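Desk Tidying FAQ — the questions I get most

Where do I start?
With paper, always. I had 69 loose receipts in a drawer last November and they were stressing me out more than anything else in the place!

Do I have to clear the whole desk first?

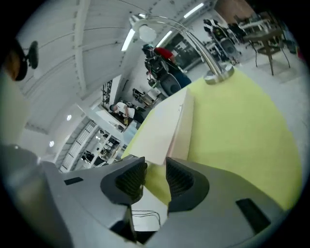
I'm a one-thing-at-a-time person, so no. Pick whatever takes up the most room and decide on that before you touch the small stuff. A long cream-white box like this one eats a big piece of tabletop, and the chrome lamp at the far end needs its spot too (I'd leave the lamp alone and find the box a shelf).

How long should I spend?
I set a timer for 15 minutes. My friend Naveen Dixit goes all afternoon — good for him, I'd be asleep.

Can I sort on the floor?
Sure, I do it all the time. Put a mat down and you've got a second desk.

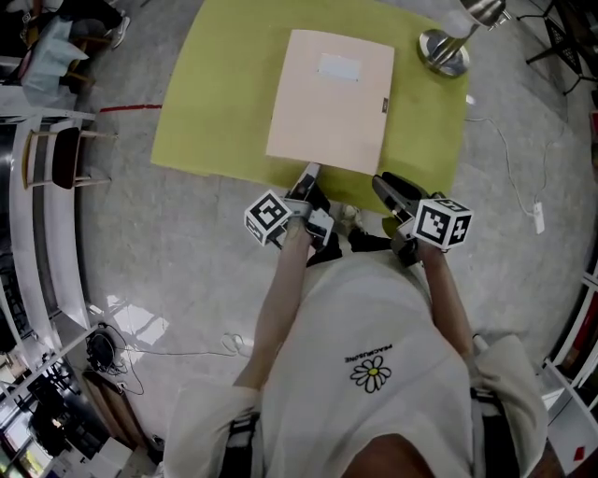
Pink folder on the green mat, small white label near the top.

Do I need fancy folders?
Nope! Mine came from Kindarside in Tumthorpe, and any color works as long as you label it.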